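From: Lucie Penner
To: Brerlow Runners list
Subject: Re: Trail half, who's in?

Segundo Ríos wrote:
> Is anyone from the club doing the Sotelo trail half in March? I've only
> ever raced on roads and my longest run so far is 20 km. Amparo says the
> second climb is awful. Should I wait a year?

Segundo, don't wait! Sign up tonight before you talk yourself out of it. If you can run 20 km on the road you have the legs for this one, you'll just be slower (everybody is) and you'll walk parts of it (everybody does, Marjatta included, and she won her age group).

Amparo is right about the second climb. It's 115 meters up, most of it in the trees, and the steps near the top are uneven. I walked the whole thing last time with my hands on my knees and still passed people! After that it's downhill on soft dirt nearly to the river and it's the most fun I've ever had in a race.

I have bib 39 and I'm driving up with Annelies. We have 2 seats left, leaving from the Dilano parking lot at 5:30 in the morning. Shout if you want one.

Food is the part I'd practice before the day. There are only two aid stations and they're far apart, so carry your own and eat on the climbs, when you're walking anyway. Please hang on to your trash, too. A crumpled wrapper like the green and yellow one in the picture, with the silver inside, takes up no room in a shorts pocket, and neither does a used tissue. I bring a little zip bag for all of it. Shoes are a longer talk, call me!

Lucie

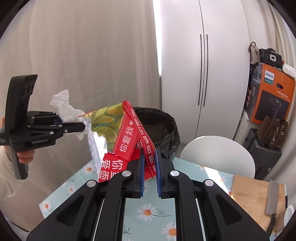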